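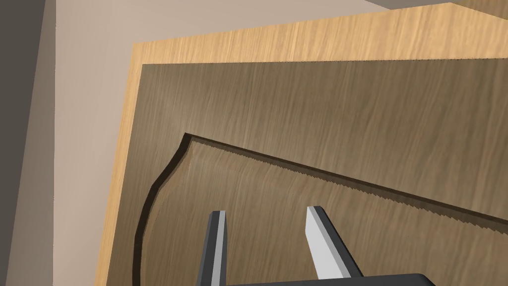

Blog > Robots > Data

Most of October went into collecting demonstrations for the saw board. I said in the last post that I would write up how the collecting went before I got to any training, so this is that post. It's mostly about the boring part.

The task is an insertion. The board has a recess in the shape of a handsaw, the arm has to bring the saw to it and lay it in flat, and it should do this from wherever the saw happens to start. Everything runs in simulation for now. The wrist camera is the main view the policy gets, plus the joint positions and how far the gripper is open. I had a second camera off to the side for the first week and dropped it. It helped me while driving the arm, but I want to see how far the wrist view goes by itself.

The target I set was 2000 episodes. I drove the arm by hand for a small share of them and generated the rest from those, by moving the start pose and the board and replaying the motion relative to the board. The generated ones are only kept if the saw ends up in the recess, which the simulator can check for me. I got 170 good hand-driven episodes before my wrist started complaining, and I stopped there.

Driving is slower than I expected. I use a 3D mouse, and the first 20 episodes were bad enough that I threw all of them out. I was overshooting, backing up, then overshooting the other way. A policy trained on that learns to dither. I had read this many times and still thought mine would be fine. When I played them back at double speed the arm looked like someone looking for their keys.

After that I wrote down a short procedure and kept it next to the keyboard:

Come in from above, never from the side.
Line up the straight edge first, then rotate.
Stop for a beat before going down.
If the saw catches on the rim, lift all the way up and start the approach over.

The second item took a while to settle. The recess has a long straight side with small teeth cut along it, and at the other end the outline goes into a curve. I began by lining up on the curve since it looks like the bigger feature. But a curve will let you be off by a few degrees without looking wrong, and then the toothed side won't go. The long edge shows an angle error right away. Once I switched, my episodes got shorter and a lot more alike, and being alike matters here, at least for the first model.

The last item is for recoveries. I wanted some in the data on purpose. If every episode is clean, the policy has never seen the saw sitting crooked on the rim and has no idea what to do about it. So in part of the set I put the saw down wrong deliberately, then lifted and tried again. I tagged those so I can train with and without them.

Ngaio Tapsell read an early draft of my notes and asked why I had left the wood textures on, when a flat gray board would render faster. It would. I tried it. The trouble is that in flat gray the floor of the recess and the panel around it come out close to the same value, and the only thing left to go on is the shadow along the rim. With the grain on there is at least something across the surface that shifts as the camera moves. The floor and the panel have the same brown grain, though, with the floor only a bit lighter, so it isn't an easy picture even then. I think that's good. The real one won't be easy either.

Lighting gave me the most trouble. With a single fixed light the shadow always falls on the same side of the recess, and I am fairly sure a model would latch onto that shadow and ignore the actual edge. My generator now moves the light every episode. I also vary how shiny the panel is, within limits. At the high end the highlight washed out part of the outline completely and I couldn't have done the task myself from that view, so I cut the range back. My rule is that if I can't drive it from the wrist view, I don't ask the model to learn it.

The other thing I got wrong was the board pose. I had it sliding around on the table but only turning a little, because that was the default in the script I started from. I noticed well into the generated set. I plotted all the board angles and they made one thin spike. I deleted those and ran the generator again overnight with the full range. That cost me a night of compute and nothing else, but it would have been a bad thing to find after training. Plot your start conditions before you generate anything big.

Bookkeeping, for anyone doing the same. Each episode is one file, with images at the control rate, actions, the seed, and a small block of notes. The seed has saved me several times. When an episode looks strange I can rebuild it exactly and watch it from any angle. I also keep the failed ones in a separate folder. They don't go into training, but when the generator's success rate drops I look there first. Last time it was a contact setting I had changed and forgotten, and the saw was bouncing out of the recess by a hair at the end of every drop.

I also ended up trimming pauses. My "stop for a beat" was sometimes a full second and sometimes 2 or more if I was drinking coffee. Long stretches of zero action teach the arm to sit still, and then it may never start again. I cap any pause at a short fixed length now and leave the rest of the motion alone.

As of this morning the set is almost finished. The hand-driven part is done, the generator has one more batch to get through, and I have held back a group of board angles that appear nowhere in training so I can test on them later. I have also held back one wood texture.

Next is the first training run, with the plain episodes only, then the same thing with the recoveries added. I'll post both sets of curves even if they look the same.

Filed under: robot learning, simulation, project log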